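4.3 Preparación de la zona y montaje del panel calefactor Fodia 307

Antes de desembalar el panel, lea esta sección completa. El montaje mural requiere dos personas y una pared de obra. Para tabiques de yeso laminado, consulte el anexo C.

Zona de trabajo

1. Elija una superficie amplia y despejada junto a la pared de montaje.
2. Si el suelo es duro, extienda una alfombra o una manta. El frontal del panel se raya con facilidad.
3. Deposite el panel con el frontal hacia abajo. No lo apoye sobre las esquinas.
4. Retire las cantoneras y guárdelas hasta terminar la prueba de encendido.
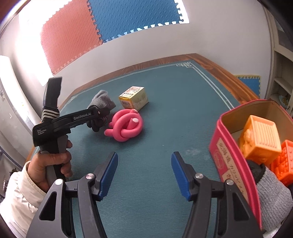
Fig. 12. Alfombra de textura acanalada fina.

NOTA – Las alfombras de pelo largo retienen virutas y tornillos. Use una de pelo corto o acanalada.

Protección personal

Los cantos traseros de la carcasa no están rebordeados. Use guantes de trabajo durante toda la manipulación, también al colgar el panel. Los de punto con recubrimiento en los dedos ofrecen agarre suficiente. Sustituya los que presenten cortes o recubrimiento desprendido.

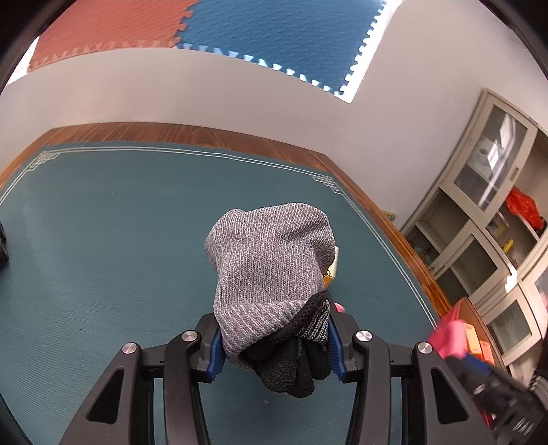

Fig. 13. Guantes de punto con dedos recubiertos.

Fijación del soporte Plullo

1. Sitúe la plantilla en la pared, con el borde inferior a un mínimo de 80 cm del suelo.
2. Compruebe con un detector que no haya cables ni tuberías detrás de los puntos marcados.
3. Taladre con broca de 10 mm y limpie el polvo de los orificios.
4. Introduzca los tacos a ras de pared.
5. Atornille el soporte sin apretar, nivélelo y apriete después en diagonal.
6. Cuelgue el panel de las pestañas superiores y bájelo hasta oír el clic del cierre.

PRECAUCIÓN – No conecte el panel a la red antes de completar el paso 6. No lo instale debajo de una toma de corriente.

Primer encendido

Conecte el termostato Kedov según el esquema de la sección 5. Seleccione el nivel 2 y deje funcionar el panel con la ventana abierta. Puede percibirse un ligero olor durante la primera hora. Si persiste, desconecte el equipo y avise al servicio técnico.

Botiquín

Tenga un botiquín a mano durante la instalación. Revise la caducidad de las pomadas y conserve cada envase con su prospecto. Las quemaduras por contacto se enfrían con agua corriente; no aplique pomadas antes de enfriar la zona y consulte a un médico si aparecen ampollas.

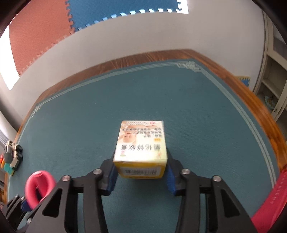

Fig. 14. Envase de pomada de óxido de zinc.

Revisión técnica de esta sección: Gilang Yeoh. Recambios del soporte y plantillas: distribuidor Liew.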